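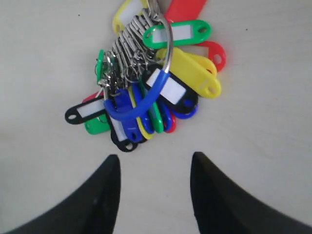

Figure 3. Wrist-camera view at the key-tag station: a bundle of colored tags on a split ring, with the open gripper fingers at the bottom.

4.2 The open day at Brendlow

We took the arm to the Brendlow open day on 18/06/2025 and ran it in front of visitors from morning until closing. Over 500 people came through the hall, and 221 of them stopped long enough to choose a task for the robot. We had planned for short, polite visits. What we got was a crowd that wanted to see the same grasp again and again, and it was a wonderful day of data collection!

The key tags (Figure 3) were the favorite by far. Each tag hangs from its own small metal fastener, so a pull on one drags its neighbors along, and the tags overlap so much that the planner often sees only a rounded end with its hole. Visitors called out a color and Vlasta Trnka entered it at the console. The arm then had 33 seconds to close on a tag of that color and lift the bundle clear of the table.

Children were the toughest judges - they went straight for whichever color was most buried. Several asked why the fingers did not just grab the ring, a question Chantal Leclerc had raised herself in our planning notes. We tried it that afternoon in 10 extra trials, which are kept apart from the main results and reported in Section 5.

Two changes came directly out of the day. The fingers now open wider before the approach, and the console shows the chosen grasp point before the arm moves, so that people watching can follow along. Both were in place for the July sessions at Sondetti.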